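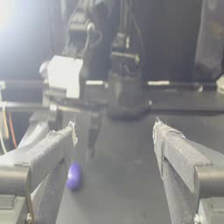 A small purple ball between the taped fingers of one arm, with a second arm behind it.

The operator's hands never touch the object. At Tondstead, a workshop in Saltlow, each demonstration is driven by remote control from a pair of handles, and the arms on the table copy the joint angles. Commands go out every 11 milliseconds. Wrist cameras record what the grippers face, and the learning software, called Prundano, gets those images together with the joint readings.

Naomi Were recorded 324 demonstrations for the current set and kept 215. "Hesitation is the main reason I cut one," she says. "If I stop to think above the object, the arm learns to stop there too."
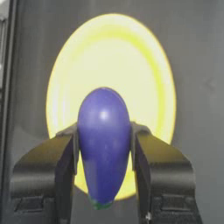 The purple eggplant held upright in the gripper, its green cap toward the bottom.

Grip is the harder part to teach. The handles give no sense of force, so Were judges pressure by eye from the camera feed. She closes the fingers in short steps and pauses the recording if the object slips. New operators practice on 32 trial runs before their data is kept.

The next set, due in March, will add handovers between the two arms.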